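Machines on the repair bench: not yet, says Stillwood

By Karla Sandoval
July 22, 2020

Stillwood takes in 900 used office computers a year, strips out the parts worth keeping and sends the rest for recycling. Most of that work is done by hand at benches in the Flomberg building. Over the past 12 months the workshop has been finding out how much of it a robot arm could take on.

The short answer is some of the lifting and very little of the rest. Pulling a hard disk out of a desktop tower takes a trained person less than a minute. The arm has to find the drive, get its fingers either side of the caddy and pull in the right direction, and it has to do so in a case where there is hardly room for a hand. Out of 70 attempts in the last round of trials, 34 ended with the drive on the bench and nothing broken.
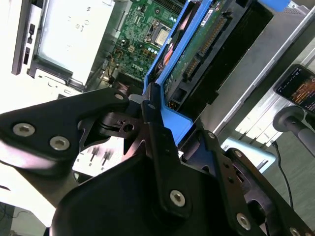

Milagros Garrido, who runs the trials, says plastic caddies are the easier part of the job. They are brightly coloured in many office machines, which helps the software pick them out, and they come free with a squeeze and a pull. Cables are much harder. They bend, they hide behind one another, and the small clips on the plugs need a thumbnail more than a grip.

"People ask me when it will do a whole machine," she said. "I tell them to ask again when it can unplug one without help."

Screws fall somewhere between the two. The arm can undo a case screw if the head is clean and facing the right way. A worn head stops it, and one of the bench staff then has to step in.

The Trulex sorting line downstairs is a different matter. It moves loose drives and memory into trays and has run since November with few stoppages – the parts arrive one at a time and always lie flat.

No bench jobs will change this year. The next round of trials will keep to drives and power supplies, and a report will go to all sites when it is finished. Staff who would like to watch a session should speak to Milagros.

Last updated: July 2020
Contact the newsletter desk | © Stillwood | Back to top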